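Working from the dining table, month three

I gave up the rented desk in Drorkville in January and have done the bookkeeping for Adjei from home ever since. The desk cost 104 dollars a month. The bus took 20 minutes each way when it ran on time. I don't miss either one, but I've had to set some rules for myself.
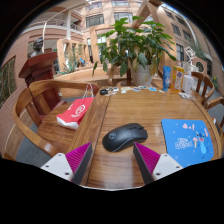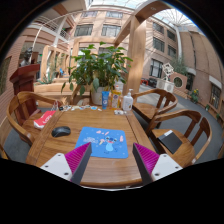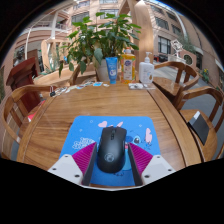
A wooden table and a blue mouse pad.

My sister read a draft of this and objected that the money was the wrong place to start, because what I had given up was a reason to leave the house. She thinks I should go out before work every day, even if it's only around the block. I tried it for 2 weeks and then it rained.

The rules I do keep are simple. Invoices get done before lunch. I close Pruvari at five and don't open it again until morning. If a client calls during dinner, it goes to voicemail. Filing is still a mess, and I have 3 boxes of receipts in the hall closet that I keep meaning to scan.

I may look at a shared office again in the fall if the rates come down.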